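The Best Robot Result I Read This Winter Has No Robot in Its Training Data

I have been telling everyone who will sit still about the Voyle paper, so I may as well write it up. The short version: a group trained an arm to work household appliances from 400 demonstrations, and every one of them was recorded by a person holding the gripper in their own hand. The robot only joined in for the tests.

I love this. For years the standard way to teach an arm was to steer it remotely through the same chore again and again, which is slow and makes your shoulders ache (I did a summer of it at Jorbridge, and I still dream about drawer handles). With a hand-held gripper you walk up to the machine and do the job. Your wrist already knows how to come at a door or a dial from a sensible angle, and the camera on the tool picks up the view the robot will have later on. A session at a front-loading washer looks like this from the tool's side: 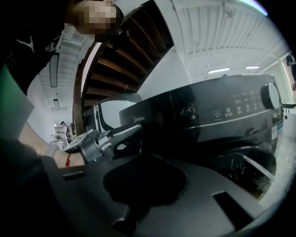

One reader of my last post, Nikdale, wrote back that a camera this close to the work is asking for trouble, and that a policy trained on it will learn the room instead of the washer. It's a fair worry, and I held it myself until I got to the second table in the paper. The authors collected 200 demonstrations in one room and 200 spread over many rooms, then trained on each half alone. The one-room policy fell apart when they moved it. The mixed one kept going, with no change to the network at all!

So yes, the room gets in. Stairs, ceiling lights, people going about their day, all of it lands in the recording along with the control panel. I've come around to thinking that's a good thing, provided you keep changing it. A kitchen or a laundry room is never bare, and a policy that has only met bare ones is in for a shock. The wide lens helps too, as it keeps the gripper pad and the control panel of a washer in the same view, dial included:

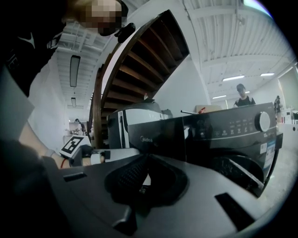
What I'd still like to see

Touch, first of all. A camera can tell you where a dial is, but it has a hard time telling you how stiff it is, and the paper's weakest numbers are on knobs. The group at Drolesthorpe has been putting force sensing into hand-held tools, and I would happily read 300 pages on what happens when the two methods meet.

I'd also like longer jobs. The paper sticks to chores with 2 stages, such as opening a door and then turning a knob. Real laundry goes on and on, as anyone with kids can tell you. My guess is that the data side will hold up fine and the trouble will come in knowing when one stage is finished and the next should start. I'd love to be wrong about that, and if someone is already working on it, please send me the draft.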